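The Basket by the Door
Gudutia lends its shoppers a plain gray basket, and after years of carts it has become the part of the store people ask about

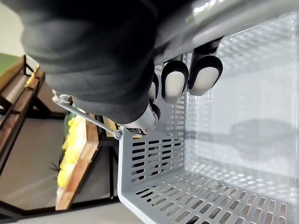 A light gray basket under its handle bar, with yellow produce in a wooden tray beyond.

By Nga Tăng
7 Mar 2025

The first thing a shopper touches at Gudutia is a basket. There is a stack of them to the left of the door, gray plastic with wire handles, and a second stack past the onions for people who came in for one thing and changed their minds. The store has no carts. It had them until last May, when the owners sold the last of the fleet to a garden center and widened the produce aisle with the space they got back.

Gudutia covers 2,915 square feet on a corner lot, small for a grocery and large for a corner store. The carts had been bought for a bigger building. Two of them could not pass in front of the fruit, and anybody who stopped to pick over the lemons held up the whole line behind them. Customers parked their carts at the end of the aisle and walked in with their arms full. The manager at the time put a few baskets out by the fruit to see who would use them, and by the end of the first week they were all in use by noon.

I have shopped with a basket most of my life and never thought much about it. My mother had one of her own, woven, with a split handle she had wrapped in tape. When I started visiting stores for this article I found that people who work with baskets all day think about them a great deal.

Start with the walls. A plastic shopping basket is usually full of holes, small slots set in rows along the sides. The holes save plastic and take weight off the empty basket. They let a cashier see what is left in the bottom. They also let air through, which matters if you've put a bunch of damp cilantro in with the bread. The floor of the basket is another matter, and stores differ on it. A smooth floor wipes clean with one pass of a cloth. A floor with openings drains, but it drops grape stems and onion skin all over the store, and a leaking package of chicken will go straight through it onto a shoe.

Gudutia went with smooth floors. The baskets are wiped down at closing with a spray bottle and a rag, and once a month they go out behind the building and get hosed. The job takes two people an hour. Onion skin is the worst of it, and after that the little stickers from apples and pears, which people peel off while they are waiting to pay.

Then the handles. Thin wire handles fold down flat, so the baskets can nest inside one another. They are light and they almost never break. They also cut into your fingers when the basket is heavy, and every regular basket shopper has a way around it. Some hook the handles over a forearm. Some push their sweater sleeve down and hold on through the cloth. I watched a man in the canned goods aisle at Flana, a market across town, carry his basket against his chest with both arms as if it were a sleeping child. He had six cans of tomatoes and a bag of rice in it.

Thicker handles are easier on the hand, but they take up room in a stack. Flana has tried both. Its older baskets have wire and its newer ones have a plastic sleeve, and the customers dig through the pile for the sleeved ones, which means the wire ones sink to the bottom and stay there. The floor staff turn the pile over once in a while so the old baskets get some use.

What to put in first

Most of us load a basket in the order we walk the store. That puts fruit on the bottom, since nearly every store sells its fruit near the door. By the time the shopper gets to the milk, the peaches are under it.

There are two ways to deal with this. One is to walk the store backward, starting with the cans and the jars and ending with the produce. It works well in a small store. It works badly in a big one, where the frozen food is along the back wall and you end up passing it twice. The other way is to divide the basket from the start. Keep one short end for things that bruise and the other for things that don't, and let the middle fill up with boxes and bags. A loaf of bread stands up on its end in the corner. Eggs go on top, flat, and last.

Long vegetables are awkward in any basket. Leeks and celery stick out over the rim and catch on other people's coats. Lay them corner to corner if they fit that way. If they don't, let the leaves hang out at the front, where you can see them.

Pineapples should go in on their sides with the leaves pointing toward the end of the basket, away from your leg. I learned that one with bare knees.

Weight is the part people misjudge. A gallon of milk weighs over eight pounds. Add a bag of potatoes and a jar or two and most of us are ready to set the thing down. The staff at Gudutia see it happen at the same place every day, next to the flour, and last fall they put a low shelf there at knee height with nothing on it. Customers rest their baskets on the shelf while they read labels. I asked whether the store minded giving up a shelf that could hold stock, and was told that flour sales had gone up.

The trays

A store that sells by the basket has to lay out its fruit for a person with one free hand. When people had carts, they picked with two hands, and the fruit could be piled high. A shopper with a basket on one arm reaches in from the side and takes what's on top. Tall piles slide.

Gudutia replaced its sloped metal bins with shallow wooden trays, one layer deep for most things and two for limes. The fruit sits packed close so that it doesn't roll. A tray gets refilled more often than a bin did, but there is less waste at the bottom, where the soft pieces used to collect without anyone noticing until the flies did.

The trays came from Kun, a two-person wood shop that mostly builds drawers. They have a raised border to keep the fruit in, low enough that an arm can come over it without bumping. The finish is a plain food-safe oil, renewed twice a year. One of the early trays was varnished, and it looked very nice for a month, and then the corners began to peel where the crates were set down on them.

Color gets more attention than I expected. Yellow fruit goes where the eye lands first, and green things are set at the ends of the rows to break them up. The produce buyer moves the trays around most mornings before opening. Some of it is a matter of what came in on the truck, and some of it is taste.

The ones that don't come back

Baskets walk off. Every store I visited had lost some, and the managers were calmer about it than I would be. Flana bought 2,000 baskets for its three locations when it opened and could find 1,261 of them at the last count. A few had cracked and been thrown out. The rest are presumably holding laundry, or toys, or potting soil, in houses all over the county.

Gudutia loses fewer, perhaps because the stack is right beside the register and perhaps because the parking lot is small enough to see across. It lost 13 last year. Four were returned in one trip by a woman who was moving away and had found them in her garage.

At Ekamum, a co-op with a large bulk section, members can buy a basket outright and keep it. They bring it back each time they shop, with their jars already in it. The co-op weighs the empty jars at the front and writes the number on a strip of tape. Owned baskets get dirtier than the store's, according to the front desk, but they rarely disappear, and people decorate them with ribbon and zipper pulls so they can pick out their own at the checkout.

I bought one. It lives in the trunk of the car, with a folded towel in the bottom for the eggs.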